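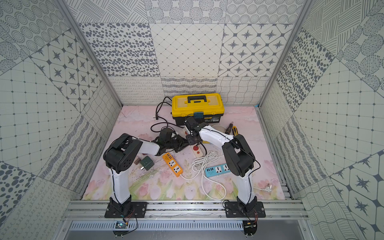

Bench notes, October 27, 2023
Imau workshop, electrical corner

Big sort-out of the small electrical stuff at last, and I enjoyed it far more than I should have. The job was to get the loose power gear and the hand tools into one portable kit, so that whoever goes over to the Leltent building can pick up a single box and leave. The yellow and black toolbox gets the job. It has the clear bits in the lid, so you can sort of see what you're about to forget, and the folding handle sits nicely in the hand even with a full load.

I put everything out on the tulip mat first. I love that mat. It's scratched and specked and it still makes the bench look like somebody's kitchen in spring, and the pale pink is great for finding dark screws. Please don't swap it for a gray one!

Groups I'm using, after two tries that went nowhere:

Strips and long leads. The orange power strip is first in this group, it's the one everybody reaches for. The black power cord goes here too. It likes to lie in a big loop whatever you do to it, so coil it the way it wants to go and put a tie near the plug.

Socket blocks. The ones with the red sockets are my favorites, you can spot them from across the room. They're chunky, so they go in flat and before anything else or the lid won't close.

Small adapters. Into the tray at the top. They vanish otherwise.

Hand tools. Down one side, handles all facing the same way.

Budget note while I remember: the Huenchumán order came to 387 with shipping, which leaves 812 on the bench account until February. Plenty for a few more short leads and a second box if this one works out. I'd go for the same box again, the latch is easy with gloves on.

Second round on the mat, after lunch. I'd been thinking about the order of packing and wanted to try it by use instead of by size, meaning the things you need in the first five minutes of a visit end up on top. For us that's nearly always a strip, a USB charger and something to cut tape with. 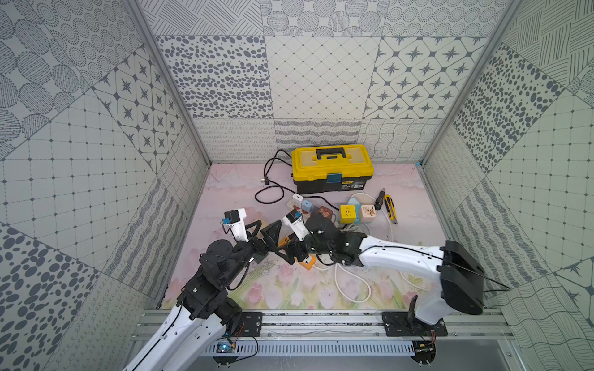 So the white strip with its sockets goes in late, close to the lid, and the little USB charger can travel plugged into it. Same for the utility knife, blade in, slider checked — I'd like it to have its own slot eventually. The screwdriver with the black and yellow handle can go right beside it. The cube sockets are a joy, especially the cream one with the deer or antlers on it. They stack well enough, so they get the corner.

White cable: still the problem child. It spreads over everything, and it needs a proper figure-eight coil and a wide strap. I found a bag of straps from the old Hustireo job, marked 200 mm, and those are perfect. There must be over 982 cable ties in the drawer under them, so we can stop buying those for a good long while.

To do:
Label the inside of the lid with the packing order.
Check every plug for bent prongs before it goes in.
Move the spare adapters out of the coffee tin and give the tin back to the kitchen.
Ask at Leltent whether they have wall outlets near the window. If they do, the orange strip can stay home and there's room for the bigger pliers.

Really pleased with this one. Trying the full pack again tomorrow with the straps on.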